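Erkorano opens its upper trail, and the hut has a stove at last

The long path above Erkorano is open again. Walkers can now go all the way from the harbour to the Hestik hut and down the far side to Raju without coming back the way they went up — first time in three seasons that's been possible.

Total distance, 32 kilometres. Most people will want two days. Fit ones will do it in one long one and regret the last bit into Raju, all road, no shade, quite a lot of goats.

The upper section shut after a winter of heavy rain took out two footbridges and a stretch of path under the ridge. Walkers have been turned back at the spring ever since, or paid for a van round to the other side. Both bridges have been rebuilt, slightly higher up the stream than before. The new line is steeper on the Erkorano side and there's a fixed chain on the wet slab. Not difficult. Take your time if it's rained.

High point is the saddle at 1234 metres, marked with a cairn and a metal post. From there you get the sea on one side and the Drumier valley on the other, if the cloud stays off. Mornings are best. By two in the afternoon it's usually filled in from the west and you may see your own boots and not much else.

The hut

Hestik hut sleeps 12, in one room, on two long platforms. Bring a sleeping bag, the blankets have been taken out. New stove, new roof on the seaward side, water from a tank that has to be boiled or filtered. No food sold. There is a toilet, a short walk away, bring a torch.

Booking is through the tourist office on the harbour front in Erkorano, by phone or at the counter. Online booking is promised for next season. The office opens at nine and closes for lunch, and the phone isn't answered during lunch either, so don't bother trying. You pick up the door code when you pay. Groups bigger than six are asked to go outside the busy months of July and August.

Camping by the hut is allowed for one night, on the flat ground below the tank only. No fires at all, anywhere on the route, from May to the end of September. Gas stoves are fine.

Getting there and back

The ferry to Erkorano is on its summer timetable from May. First boat gets in at 8.40 in the morning, which leaves enough time to reach the hut before dark even at a slow pace. Anyone on the afternoon boat should stay in town and start the next day.

From Raju there's a bus back to the harbour, twice a day, early and late. The late one leaves at 5.15 from outside the bakery. It's a small bus. It does fill up in August and the driver won't take people standing, so get there ahead of time. A taxi back is possible but has to be rung for from Erkorano and you pay both ways.

There's also the option of dropping into the Drumier valley from the saddle, a shorter day, and much the greener side of the mountain. The path there is older and was never closed. Chestnut woods, an old mill, a swimming hole that stays freezing into August. Marked with yellow paint, some of it very faded, and one junction by the mill is easy to miss — keep the stream on your left.

What to carry

Water is the main thing. The spring halfway up the Erkorano side is running well at the moment but was dry for weeks last summer, and the next water after that is the tank at the hut. Two litres each as a minimum, three if it's hot. Proper shoes. A windproof, even in July, the saddle catches everything. Phone signal is good as far as the spring, comes and goes along the ridge, and there's none at the hut itself.

The new map is on sale at the tourist office and in the shop opposite the ferry ramp. It shows the moved bridges, older ones don't, and most of the phone apps still have the path going straight through the landslip. Dont follow the apps on that section. The old line is roped off at both ends but the rope is thin and a few people have gone round it already.

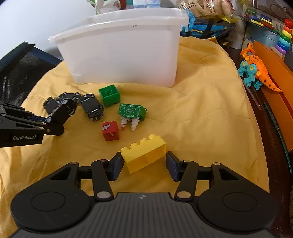

Dogs are allowed on the trail on a lead but not inside the hut. The chain section is awkward with a big dog. The Drumier side is easier for them, with shade and water most of the way down.

Families with smaller children might prefer the lower loop, out of Erkorano to the spring and back by the terraces. Three hours with stops. There's a picnic table at the spring and a second one at the terraces, and the café at the bottom of the steps opens from 11 in the season and does a decent bean soup.

The visitor book at the hut had 3143 names in it for the last full year before the closure, a lot for a place with one room. The tourist office expects it to be busy again and says weekend nights in June are already going. Midweek is still wide open, and September looks quiet so far. September is probably the better month anyway, warm sea, figs everywhere, boats half empty.

Beds at Hestik are paid for in advance and are not refunded for bad weather, though the office will move a booking once if you ring before noon the day before. If the ferry is cancelled they move it for free.

One more thing, the path will be shut for a few days in October while the last handrails go in on the upper bridge. Dates to be put up at the harbour and at the bus stop in Raju nearer the time. The Drumier route stays open thoughout.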